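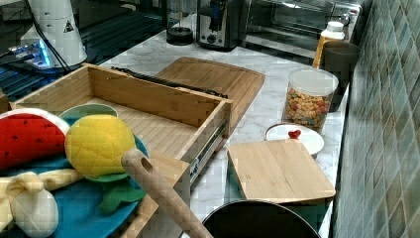

The great drawer weekend

I have finally started on the kitchen drawers! I've been threatening to do it since October, and now the counter is covered in bits and I couldn't be happier.

So, the drawer. It's bamboo, it glides on a metal runner, and I have been in love with it since the day we moved in, even though for most of that time it has been so stuffed that you couldn't see the bottom. Well, you can see it now. All that lovely stripy grain! I'd forgotten it was there. I keep going back in just to look at it.

The plan (such as it is) goes like this. Boards stand upright in the tall cupboard by the oven. The big bamboo one with the rounded corners is the exception, as it gets used every single day and lives out on the marble. Wooden spoons and anything else with a long handle go in the Marent jar, with the hole end up so I can hang the odd one on a hook when the jar gets full. The drawer itself is for tea towels and baking paper and nothing else. I mean it this time.

Then there's the play food. My nephew's café has been running out of our kitchen for months and the stock gets everywhere, so it now has its own teal plate and, soon, its own shelf down at his height. I have a real soft spot for the pineapple, with its quilted yellow sides and felt leaves, but the watermelon slice is the bestseller. I've been charged 80 pounds for it before now, and I paid up, because the service is excellent.

I ordered a shelf from Kulline, 60 cm wide, which should just squeeze in under the window next to the little green and grey tiles. Bradley Ashworth from two doors up is lending me his drill and has offered to come and hold the spirit level as well, bless him.

Still to do: the spice rack, the dreaded tin cupboard, and a proper wipe with oil for all the boards. If anyone has a favourite board oil please leave it in the comments, I've got as far as reading about 500 reviews and am more confused than when I began. Shelf photos next time, once it's up and the café has reopened!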